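Folding the Small Stuff: A Project on Cleaning Cloths and Why They Never Stay Stacked

Term project report, Home and Textile Studies
By Lieselotte Wunderlich

Why I picked this

My grandmother has a drawer of dish towels that looks like something out of a store. Mine looks like a nest. When we got the assignment to study one ordinary household task and write it up properly, most of my class went for cooking or ironing, and I said cloths, and our instructor laughed and then wrote it down. So, cloths! Specifically the small square ones you use for wiping counters and drying glasses. I wanted to know which way of folding them holds up best once they're in a basket with other cloths and somebody goes digging for the one at the bottom.

I started in March, which gave me enough time to do it wrong first and then do it again.

What I used

The cloths are plain colored ones from a multipack by Pinura, bought at the Trandley store near campus. I wanted different colors so I could keep track of which cloth got which fold without sewing labels on them (I did try a laundry marker, and it bled). I washed everything before the first round because new cloths have that slippery finish on them and they slide around in a way that old ones don't. No fabric softener. My roommate used softener on one load by accident and I had to take that whole batch out of the study and give it to her.

For the basket I went with white plastic with holes in the sides. I like those for cloths anyway, they let air in if something goes in a tiny bit damp.

The three folds

I tested three folds, and I gave them names so my notes would be shorter.

The Half-Half is what almost everybody does. You fold in half, then in half again, and you have a square. It's fast, you can do it while talking, and it's what I grew up with.

The Letter is in thirds one way, like a letter going in an envelope, and then in half. You end up with a thicker, narrower bundle with most of the hems tucked inside.

The Ositz fold is named for the street I live on, because that's where I made it up. You do the Letter, then tuck the open end into the closed end, so it turns into a little packet. It takes a lot longer and it looks adorable.

Getting a cloth flat first

This was the part I underestimated. I had planned one line in my notes that said "lay cloth flat," and it ended up being half of my first week. A terry or microfiber type of cloth doesn't want to lie flat. It has grip. You put it down and one corner catches, and then the whole thing has a wave through the middle, and if you fold on top of the wave you get a lump inside that you can't see but you can sure feel when you stack something on it.

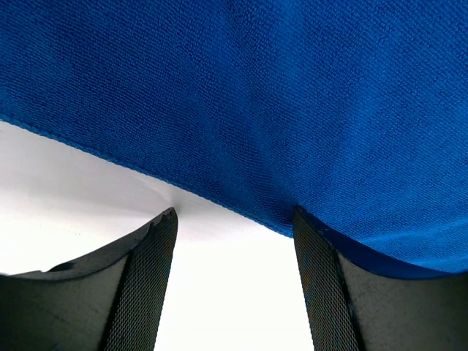
What worked best for me was picking it up by one hem, letting the rest hang for a second, and laying it down from the far side toward me. Then I'd smooth from the middle out with the side of my hand. Not the palm! The palm drags the loops and pulls the cloth with it. I also figured out that you should line up by the hem and ignore the corners, because on most of my cloths the corners weren't square anymore after washing. The hem is stitched, so it keeps its line a lot better than the rest. If the two hems meet, I call it good, even if a corner sticks out a bit.

I asked Mr. Ngô, who runs the laundry room in our building, how he does it for the guest apartments. He gives each cloth one hard snap in the air, like cracking a whip, and then it goes down flat in one move. I practiced that for an entire evening and knocked over a lamp. It does work, though, once you get the wrist right. I'd say it works better on thin cloths than on thick ones, where you mostly just get a breeze.

How the rounds went

Every round was the same. Dump the washed cloths in a pile, pull them out one at a time, fold, put them in the basket. Then I'd pull one from the bottom with one hand, and look at what happened to the rest. I wrote down if the others stayed folded, shifted, or came undone. By the end I had 237 pulls in my notebook, and yes, my hand cramped.

I made myself start from a messy pile on purpose. In my first try I had laid all the cloths out side by side, nice and open, and everything went great, and then I realized I have never once in my life started from that. Real laundry comes out in a wad. A blue one is wrapped around a green one and you can't tell whose corner you're holding. 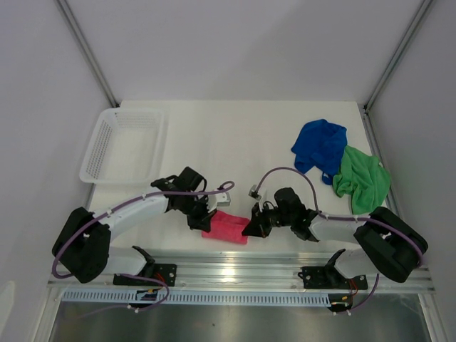 Work order matters more than I expected, and I changed mine twice. The version I settled on is to keep the unfolded heap on one side, the basket on the other, and the folding spot in between, so a cloth travels in one direction and never crosses back over. It's the same setup as the table here, with the blue and green cloths still crumpled together on the right, the white basket over in the back left corner, and the pinkish-red one folded into a compact rectangle in the middle. When I had the basket and the heap on the same side, I kept knocking finished bundles back into the pile with my sleeve. I also like having the basket turned so its long side runs away from me. Then you can fill it from the back to the front and you aren't reaching over what you already put in.

Another small thing is overlap. When two cloths are heaped with one partly on top of the other, take the top one. It sounds silly to write that in a report, but when I was going fast I'd grab whatever color I wanted next and drag the other one along with it, and then I'd have to smooth both of them. So my rule became top cloth first, no favorites.

What I found

The Half-Half lost, which made me a little sad. It's the quickest to fold by far, but with the bottom pull it came undone the most. The open edges all end up on two sides, and they grab the neighbor on the way past. If you stack them so the closed fold faces the hand that's pulling, it gets noticeably better, so if you're loyal to the square, at least do that.

The Letter was my favorite. It isn't much slower once you have the habit, and the bundles are stiff enough to stand on their long edge, like files in a drawer. Stored that way you don't really need to pull from the bottom at all, because there isn't one. Some of them shifted but very few opened up.

The Ositz fold never came undone. Never! But I timed a whole basket of it against a whole basket of Letters and I got so bored that I started making mistakes. I'd use it for travel, or for a gift, or for a cloth that has to ride around loose in a car. I wouldn't do it on a regular Tuesday-type evening with a full load waiting.

Thick cloths did better than thin ones in every fold. I think that's the friction between the layers, but I didn't measure friction, so I'm leaving that as a guess.

Things I'd change

I only used one kind of cloth, from one pack. My instructor pointed out that cotton dish towels are longer and behave differently, and she's right. I'd also want more than one person folding. I got better as I went along, so my later rounds look neater than the early ones no matter which fold I was doing, and I can't separate those two things out now. Mixing up the order of the folds from the start would have helped. I did them in blocks, first all Half-Half, then all Letter, and so on, which means poor old Half-Half got me at my clumsiest.

The report was supposed to stay under 4,000 words and my first draft was all notebook pages, so I left out the table of pulls. It's in the binder if anyone wants to see it, along with fabric samples and the sketch of the tuck in the Ositz fold, which I had to draw over and over before it made sense to anyone except me.

My own drawer is all Letters now, standing on edge. My roommate still does hers in squares, and the softener ones slide all over the place.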